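Section 4: Filling, priming and first use of your Betent drinks cooler

By now your Betent should be standing where you want it to live, with its feet levelled and the drip tray clipped in at the front. If the feet still need a turn or two, please go back to Section 3 and see to them first. The float inside the reservoir is a fussy little thing and it does like to sit flat.

Set aside a quiet morning for this part. None of the steps is hard, but there is some waiting about in the middle, and it is much pleasanter to wait with a cup of tea than with one eye on the clock.

Before you begin

You will need the filling funnel from the small parts bag, a clean jug, a soft cloth, and a large bowl or bucket for the first few runs of water. A torch is handy too, as the level mark is at the back of the reservoir and the kitchen light never seems to reach it.

The Betent is sold in two sizes. The smaller one takes 1485 ml and the larger takes 2379 ml, in both cases measured to the raised line inside the reservoir. Your size is printed on the plate underneath the drip tray, next to the serial number. If you bought the Samus stand with your cooler, the fitting sheet for that came in its own box and you won't need it today.

CAUTION: Leave the cooler unplugged until step 9. The chilling plate must not run with an empty reservoir.

Rinsing the reservoir

1. Lift the lid by the tab at the back. It will feel stiff the first few times — the seal is new and needs a little while to settle.

2. Take out the cardboard spacer and the small sachet taped beside it. Both can be thrown away, though do keep the sachet well away from children and pets until the bin has gone out.

3. Pour in 900 ml of cold tap water from your jug. Swish it gently round with your hand or a clean spoon.

4. Put your bowl beneath the tap, open the tap fully, and let all the water run out. It may come in fits and starts to begin with. Let it take its time.

5. Repeat steps 3 and 4 once more. If the water still has a faint smell of new plastic, a third rinse will do no harm at all.

NOTE: Please don't use washing-up liquid inside the reservoir. It clings to the seal and you will be tasting it well into next week. A spoonful of bicarbonate of soda in the rinsing water does the same job and rinses away cleanly.

Filling and priming

6. Close the tap. Set the funnel in the filling hole and pour slowly until the water or squash reaches the raised line. Stop there, even if it looks as though there is room for more. The space above the line is needed when the drink moves about.

Many of our customers like to decant from a big bottle they already keep in the cupboard, and that works very nicely. Do take it steadily with anything large, as a full bottle tends to glug, and a good glug can send the funnel straight over. Tilting the bottle slowly, with your free hand under the base, keeps the flow even.

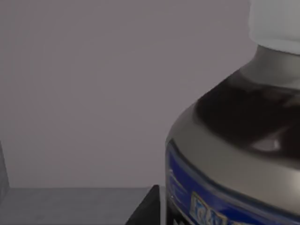 7. Wipe up any splashes round the filling hole with your cloth, taking particular care with the groove where the lid seals. Sugar left in that groove will go tacky and make the lid hard to lift.

8. Press the lid down until it clicks on both sides. Open the tap for a moment, just long enough for a steady stream to appear, and then close it again. Your cooler is now primed.

9. Plug in at the wall and press the round button on the right-hand side. The light will glow amber while the drink is chilling and turn green when it is ready to pour.

NOTE: The first chill always takes longer than the ones that follow. A warm kitchen will slow it down further, and so will filling with something that has been sitting on a sunny worktop. If you are having people round, fill it the evening before and you will have one less thing to think about.

What you may and may not put in it

Still water, squash, cordial and strained cold tea are all perfectly fine. Cloudy apple juice is fine as well if you give it a stir before pouring it in. Please do not use:

Fizzy drinks of any kind. The pressure will lift the lid, usually at lunch.
Milk, or anything made with milk.
Drinks with pips, pulp or mint leaves left in them. The tap is narrow and will block.
Anything hot. Let it come down to room temperature first.

If you fancy fruit in your water, the Gounder infuser basket hangs inside the lid and keeps the bits where they belong. It fits both sizes.

CAUTION: Never carry the cooler while it is full. Drain it through the tap first, unplug it, and lift it from underneath with both hands.

If something isn't quite right

The tap drips after closing. Open it fully and close it again, a touch more firmly. A new washer can need 2 days to bed in.

The light flashes amber. The level has dropped too low, or the cooler is not standing level. Top up to the line and check the feet.

There is a humming sound. A soft hum is normal during chilling. If it becomes a rattle, check that the drip tray is pushed fully home — it is nearly always the drip tray.

The light stays amber all day. Make sure the vents at the back have a hand's width of free space behind them. If they do and nothing changes, switch off, unplug, and write to the Brukeck help desk with the serial number from the plate.

Cleaning between fillings is covered in Section 5, along with how to take the tap apart and, rather more usefully, how to put it back together.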